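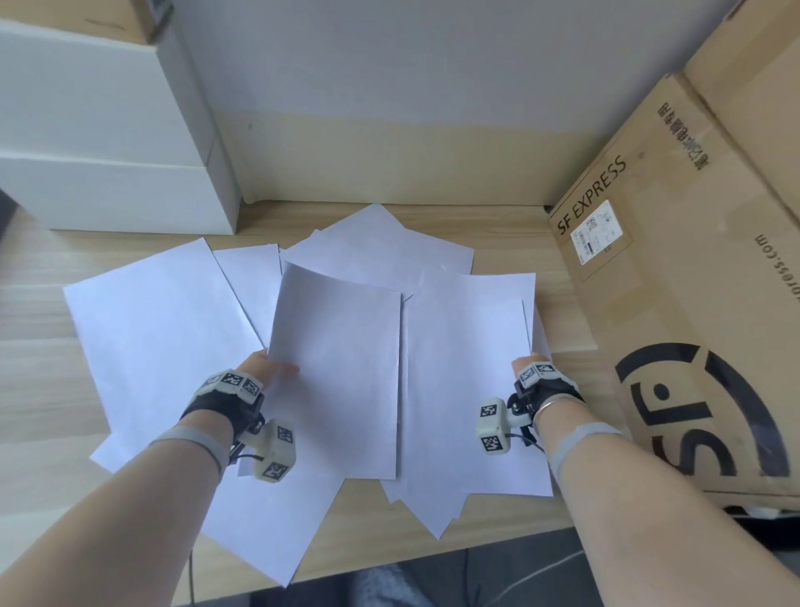 Trillitz workshop teaches its home-built arm to sort paper
2026-01-10

Paper is a terrible thing to hand a robot. It bends, it slides, it sticks to the sheet underneath, and a blank page gives a camera almost nothing to look at. So naturally the robot group at the Trillitz shared workshop picked it for their winter build, and they are having a wonderful time with it!

The machine is called Botwood, a two-armed desktop robot made mostly from printed parts and secondhand motors. Its job is easy to say and very hard to do: take a messy spread of loose sheets, pick them up one at a time and leave a square stack. The group has been at it for 11 weeks and has so far logged 1,766 attempts by hand, all done by members at ordinary desks with trackers strapped to their wrists. Each tracker block carries square black-and-white markers, so software can work out where the hand is and how it is turned at every moment of a grab.

Those recordings are what Botwood learns from. The members found early on that people do far more with paper than they realize. They slide a thumb on top and tuck the fingers below, they hold one page still while lifting its neighbor, they tap an edge to square it up. None of that was in the first version of the code, which simply pinched straight down and usually came away with three sheets or none.

The new version does much better. In the latest round of tests Botwood lifted a single sheet cleanly in 62 out of 88 tries, and the cheer when it passed the halfway mark could be heard in the bike repair room next door. Most of the misses came from pages lying nearly flush with one another, where the gripper can't find an edge to start from.

Next on the bench is a softer fingertip, cast in silicone from a mold the group calls the Pludelgate (it leaks at one corner, and the name stuck). The first pair is curing now. If they grip as well as the test scraps did, the group wants to try envelopes and then, if everyone is feeling brave, tissue paper.

Recording sessions stay open to anyone with a workshop membership, and new hands are very welcome. Left-handers especially, as the recordings lean heavily to the right. The marker block files and the wrist strap pattern are on the workshop's shared drive, and a public demo of Botwood is planned for March.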